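Search this site Go

Zerside Technical Workshop
Unit 2 handout: Trays, pockets and small parts
Notes by Corina Nistor

0 comments – 2 shares

Read these notes before the practical session in May. They cover how loose parts are laid out for desktop computer assembly, and how the pockets in a tray are shaped to suit them. The drawing exercise at the end counts towards your folder.

What a tray is for

A parts tray keeps each component in a known place and the right way round. On a bench with no tray, a processor, a memory module and a handful of screws all end up in one heap and someone has to sort them out. Contacts get touched and corners get knocked. With a tray, you can see at a glance which part is missing.

Trays used for assembly work are usually fixed down or held against stops. If the tray shifts, the pockets are no longer where the work sheet says they are. Check it with your hand before loading anything.

Pocket shapes

Processors are square or close to square, so they go in square pockets. The floor should be flat. Many pockets have a ledge inside, which carries the part by its edges and keeps the middle clear. Leave enough room at the sides for fingers or a tool to get hold of the part.

Long, thin parts need a slot. A slot may be shallow, as a part lying on its side only has to be stopped from sliding. Deep slots are harder to clean and harder to lift from.

A raised rim round the opening makes the pocket easier to find and stops neighbouring parts drifting in. It also takes most of the wear. Look at the rims first when you inspect a used tray.

Two pockets on the same tray need not match. Compare depth, the width of the opening and the height of the rim, and note each one separately on your sheet.
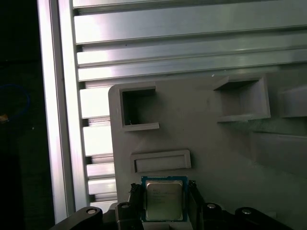
Benedek Tóth wrote after reading the first version of this handout that he would put more weight on cleaning. In his view a pocket with a deep, dark floor hides grit, and a processor set down on a crumb of plastic will not sit level. He wipes every pocket before loading and looks into it with a torch held low. He also asked for a note that compressed air tends to push dirt from one pocket into the next – a soft brush is slower but keeps it in one place. Both points have been taken into the checklist.

Frames and backing

Aluminium extrusion is the usual choice for the structure round a work area. It comes in lengths, it is cut square, and the grooves along its sides take nuts and brackets, so a stop or a shelf can be moved without drilling. Bright metal does throw glare. Move the lamp before you decide a pocket is empty or a part is marked.

Scuffs on a tray surface are normal and don't need reporting. Report a cracked rim, a lifted corner or a pocket that no longer holds its part square.

Handling a processor

Hold it by the edges.
Find the corner mark before you move it.
Lower it level and let go only when it is resting on the ledge.
Do not slide it across the tray.

Checklist

Tray fixed and not rocking
Pockets brushed out, then checked with a low light
Rims sound
Lamp set to the side
Part orientation agreed with the work sheet

Drawing exercise

Draw a tray with two square pockets of different sizes and one slot. Show a section through each. Mark the rim, the floor and any ledge. Allow 30 minutes for the plan and 15 for the sections – pencil only. Hand drawings to Etornam Addo at the Billdale desk.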